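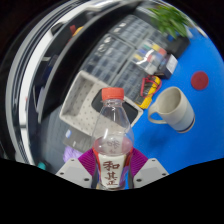 Brivon, mai 2021

Corpus Fiore – fiche de données

Objet

Le corpus Fiore rassemble les transcriptions de lettres, de carnets et de procès-verbaux liés à la résistance locale dans la vallée de Brivon, de l'automne 1942 à la libération du canton. Il porte le nom du réseau Fiore, dont proviennent la plupart des pièces. La fiche décrit la version 8 du corpus. Elle remplace celle qui accompagnait les versions antérieures, dont les identifiants ne sont plus valides.

Contenu

Le corpus compte 1036 documents, répartis en 17 dossiers. Un dossier correspond à un carton d'origine, sans reclassement thématique. L'ordre interne des pièces est celui du carton au moment de la numérisation, même lorsqu'il contredit la chronologie. Le dossier 4 est le plus hétérogène : il mêle des tickets de ravitaillement, deux cahiers d'écolier réemployés comme registres de passage et la correspondance d'un instituteur révoqué.

Les pièces sont en français, à l'exception de quelques lettres en italien dans les dossiers 11 et 12. Les passages en italien sont transcrits sans traduction.

Organisation des fichiers

Le répertoire « textes » contient un fichier par document, en UTF-8, fins de ligne Unix. Le répertoire « meta » contient un fichier tabulé par dossier. Le répertoire « scans » contient les numérisations à 300 points par pouce, en niveaux de gris. Les scans des dossiers 1 à 3 ont été refaits en avril ; les anciens présentaient un rognage de la marge gauche qui supprimait parfois la date.

Le nom d'un fichier se compose du numéro de dossier, d'un tiret bas et du numéro de pièce sur quatre chiffres. Une pièce composée de plusieurs feuillets ne donne lieu qu'à un seul fichier texte, avec une ligne vide entre les feuillets.

Champs des métadonnées

id : identifiant de la pièce, identique au nom du fichier sans extension.
date_doc : date portée sur la pièce, telle quelle.
date_norm : date normalisée, vide si le jour ou le mois manque.
auteur : nom ou pseudonyme du scripteur. Les pseudonymes ne sont pas résolus dans ce champ.
auteur_res : nom civil, quand une source extérieure au corpus l'atteste.
lieu : lieu de rédaction, graphie d'origine.
support : papier à lettres, cahier, formulaire, autre.
etat : lisible, partiel, très altéré.
rq : remarque libre du transcripteur.

Le champ auteur_res doit être employé avec prudence. Le pseudonyme « Pralline » a servi à au moins deux personnes. Pour les lettres antérieures à l'été 1943, il désigne l'agent de liaison qui assurait le courrier entre Brivon et la frontière. Après cette date, l'écriture change nettement et l'attribution reste ouverte. Le champ est donc vide pour toutes les pièces tardives signées de ce nom, y compris celles que la tradition locale rattache au premier porteur.

Transcription

La transcription est diplomatique. L'orthographe, la ponctuation et les abréviations sont conservées. Les ratures figurent entre crochets simples, les mots restitués entre crochets doubles, les lacunes par trois points entre crochets. Les mots codés (noms de fermes, surnoms de passeurs) ne sont jamais développés dans le texte – toute proposition de lecture se trouve dans le champ rq.

La saisie a été faite sous Drilto, l'outil interne de transcription, puis relue par une seconde personne. Les désaccords ont été tranchés par Rosalie Marti, responsable du corpus. Les pièces notées « très altéré » n'ont reçu qu'une seule lecture.

Limites connues

Le corpus surreprésente le bourg et le bas de la vallée. Les hameaux d'altitude, où se trouvaient plusieurs caches, ont laissé peu d'écrits, et ceux qui subsistent sont souvent des copies d'après-guerre. Ces copies portent la mention « copie » dans rq.

Les procès-verbaux du dossier 15 ont été rédigés par l'autorité qui poursuivait les membres du réseau. Les déclarations qu'ils rapportent ne peuvent pas être tenues pour des témoignages libres.

Le nombre de lettres écrites par des femmes est inférieur à leur rôle dans le réseau, tel qu'il ressort des registres de passage. Toute statistique par scripteur doit en tenir compte.

Conditions d'usage

Les textes et les métadonnées sont réutilisables à des fins de recherche et d'enseignement, avec mention du corpus et du numéro de version. Les scans du dossier 9 ne sont communiqués que sur demande écrite, à la suite de l'accord passé avec les familles. Les transcriptions correspondantes sont librement accessibles.

Signalement d'erreurs

Indiquer l'identifiant de la pièce, la leçon actuelle et la leçon proposée, avec renvoi au feuillet. Les corrections acceptées sont intégrées à la version suivante et consignées dans le fichier « modifs.txt », à la racine du dépôt.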